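3. Cell Setup and Upkeep

3.1 Layout

The Zividitz cell was laid out so that the humanoid platform can stand in one place and reach everything it needs for a handling run. Stock is kept on a yellow shelving unit with two working levels, and on the floor next to it. The upper level takes the sole-shaped trays. Smaller parts, including round metal pieces and black blocks, are kept beside them or on the level below. Items that arrive boxed stay in their cardboard boxes until the run calls for them.

Each run starts from a written layout sheet that gives the shelf level and the heading of each tray. The sheet does not fix exact positions, and trays may be set at an angle to the shelf edge. Early runs with marked outlines on the shelf gave a higher rate of clean grasps, but the results did not carry over once the outlines were removed. The outlines were dropped in August and have not been used in any run reported in this paper.

3.2 Wrist Inspection

The wrist area was checked before every run, with the arm powered and held at low speed. The check covers the rubber bellows, the collar beneath it, and the metal tip that extends from the collar. The operator looks for splits between the folds of the bellows, for movement at the collar, and for any turn of the small nut seated in the cutout of the tip.

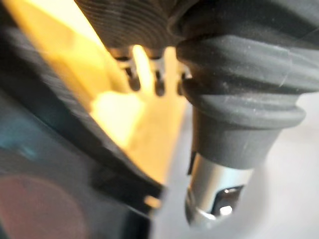 Figure 3. Bellows, collar and metal tip, with the hexagonal nut in the side cutout of the tip.

Surface scuffs on the folds were recorded but were not treated as grounds for replacement. A bellows was replaced only when a split could be opened with light finger pressure. Over 200 runs, this rule led to three replacements. The nut was retightened on nine occasions. Most of these followed runs in which the tip had touched a hard surface, and the approach height was raised as a result.

3.3 Hands and Forearms

The hands are gloved for tray work. Gloves improve grip on the raised rims, but they also wear through at the fingertips, and the metal ends of the fingers may then stand clear of the fabric. Two types of glove were tried. The Grodent glove held its shape better and was kept for the main study. The Okeke glove was thinner and gave the fingers a slightly larger range, but it tended to slip at the wrist during long runs.
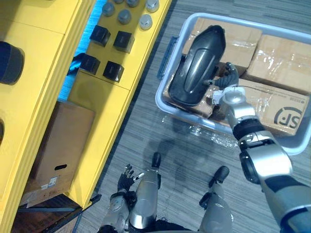

Cables along the forearm are a second point of wear. They must have enough slack for full rotation of the wrist, yet a loop that is too long can catch on the edge of a bin or shelf. Slack was set with the arm raised to its highest working point and then checked again with the arm hanging at the side. Cable ties were replaced whenever a cable was moved, and the free ends were turned away from the palm.

Joint offsets were measured after every five runs. Both arms were brought to a reference pose, and the reading at each joint was compared with the value stored at installation. Where the difference was above the set limit, the joint was homed again and the reading repeated. Offsets in the elbow joints were small throughout. The thumb joints drifted more, and the right thumb drifted more than the left. 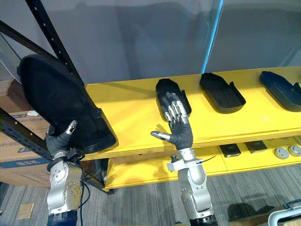 This difference may reflect the way the work was divided. In most runs the right hand was used for first contact with a tray and took more of the load when a rim was pressed against the shelf. A later series, in which the two roles were exchanged, is described in Section 5.

3.4 Records

All checks were entered in a single log held by Drurkier, with one line for each run. The log was closed for analysis on 23 April 2022. Entries include the part inspected, the finding, the action taken and the run number, but not the time spent on each check. Upkeep time therefore could not be compared across glove types.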